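Skarkicoの隠しボス、難易度「職人」で倒せた人いますか？

1: もちきんちゃく
タイトルの通りなんですけど、昨日の夜からずっと詰まってます。第4章の灯台を抜けた先にいる隠しボス、普通の難易度だとサクッと倒せたのに「職人」にしたとたん別ゲーでした。HPが残り3割を切ったあたりで鐘を鳴らす行動、あれ避けられるんですか？パーティはリーダー、薬師、弓の3人です。レベルは30で、上げられるところまで上げたつもり。誰か助けてください！

2: 塩むすび三号
鐘は避けるものじゃなくて、鳴らす前に止めるやつです。予備動作で左足を一歩引くので、そこに弓の「くさび撃ち」を入れると中断できます。ただ受付がめちゃくちゃ短い。私は300回くらい死んだ気がする（大げさ）

3: もちきんちゃく
左足！全然見てなかったです。ずっと鐘のほう見てました……。ありがとうございます、今夜やってみます。

4: カモメ便
横からすみません、くさび撃ち狙いは正直おすすめしないです。薬師の「ぬるま湯」を先に重ねておけば鐘のダメージは耐えられるので、わざわざ博打する意味がないと思うんですよね。私はそれで初日に抜けました。

5: 塩むすび三号
＞＞4
それは普通難易度の話では？職人だとぬるま湯の上限が下がってるので、重ねても鐘2発目で薬師が落ちますよ。

6: カモメ便
＞＞5
職人でやってます。防具をWikström工房の外套にしてますか？あれ着せると2発目も残ります。

7: 塩むすび三号
あー、外套か……。あれ素材集めがしんどくて作ってないです。でもそれって外套前提の攻略なわけで、最初に書いてほしかったなあ。

8: よもぎ
まあまあ、二人とも落ち着いて（笑）
私はFinlow版から遊んでる古参なんですが、元のやつだと鐘は完全に運でした。中断も軽減もなし。それを思うと今は選べるだけ幸せですよ。あと外套の素材は第3章の市場で物々交換したほうが早いです。狩りで集めると心が折れます。

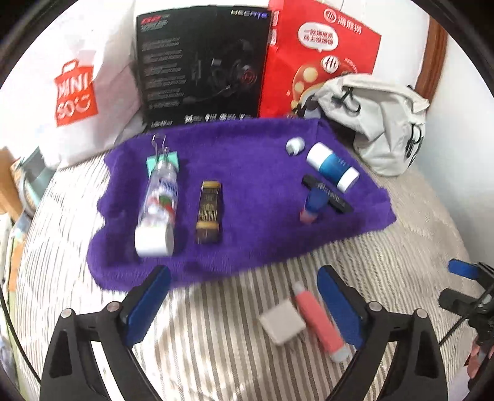

ついでに語らせてもらうと、Skarkicoの戦闘で一番好きなのは、通常攻撃のあとにもう一回ボタンを押す「追い打ち」のシステムなんですよね。失敗すると普通に隙をさらすし、慣れるまではイライラするんだけど、決まりだしたらもう止まらない（音もいいし！）。休みの日なんか布団から一歩も出ずに追い打ちの練習だけしてました。ベージュと白の縞のベッドカバーの上でゴロゴロしながら携帯モード、あれが私の思うRPGの正しい姿勢です。異論は認めます。で、職人の隠しボスは追い打ちを3回続けて決めると体勢が崩れるので、そこが本当の攻めどきかなと。

9: もちきんちゃく
追い打ち、苦手で2回までしかつながらないです……。3回目だけ急に早くなりません？

10: よもぎ
早くなります。音で覚えるといいですよ。「カン、カン、カッ」の最後の詰まった感じ。画面を見てると逆に遅れます。

11: カモメ便
え、私は画面派です。音はイヤホンによってズレるので、キャラの肩が光るのを見たほうが確実だと思う。

12: 塩むすび三号
そこは同意。無線イヤホンだと音に合わせるのはかなり厳しい。

13: よもぎ
有線勢なので気にしたことなかった、なるほどねえ。

14: ねじまき堂
流れを切ってすみません、遠征組です。2月の帰省中にずっとこのゲームやってたんですが、長い攻略のときって手元に何を置いてます？充電器だけは必ず近くに置くようにしてて、前に充電が切れて灯台を最初から登り直した恨みが消えません。オートセーブ、灯台の中だけ効かないのひどくないですか？

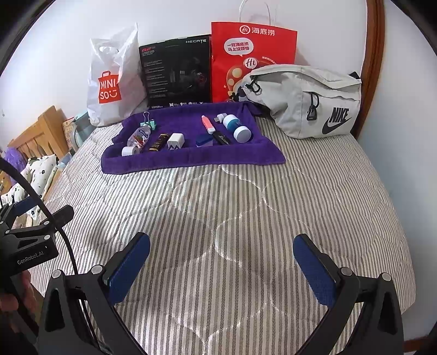 写真：ねじまき堂（転載はご遠慮ください）

それで本題なんですけど、灯台の3階にある鏡の部屋、あそこを飛ばせるって話を見かけたんです。本当ならボスまでの道のりがだいぶ楽になるので、知ってる人がいたら教えてほしいです。Catemeoの攻略メモにも載ってなくて。

15: カモメ便
飛ばせますよ。2階の吹き抜けで弓に切り替えて、向かいのランタンを撃つと足場が下ります。

16: 塩むすび三号
それ、この前の更新で直されてませんでした？昨日試したらランタンは割れるけど足場は動かなかったです。

17: カモメ便
まじですか。私は更新を止めてるので気づかなかった……。ごめんなさい、＞＞15は古い情報かもです。

18: ねじまき堂
うわー、残念。でも助かりました、一晩無駄にするところだった。おとなしく鏡を回してきます。

19: もちきんちゃく
スレ主です。途中経過なんですけど、左足を見るようにしたら鐘を一回止められました！そのあと舞い上がって追い打ちを外して全滅しましたが（泣）でも残り1割までは行けたので、かなり希望が見えてきました。

20: 塩むすび三号
おお、それはもう倒せる流れ。残り1割からは鐘が来ないので、回復を捨てて殴っていいです。

21: カモメ便
いや、回復は捨てないほうがいいですって。最後に尻尾の全体攻撃が来ます。

22: もちきんちゃく
また意見が割れてる（笑）とりあえず外套を作りに第3章の市場まで戻ります。物々交換、何を持っていけばいいですか？

23: よもぎ
干し魚と青い糸。糸は多めに！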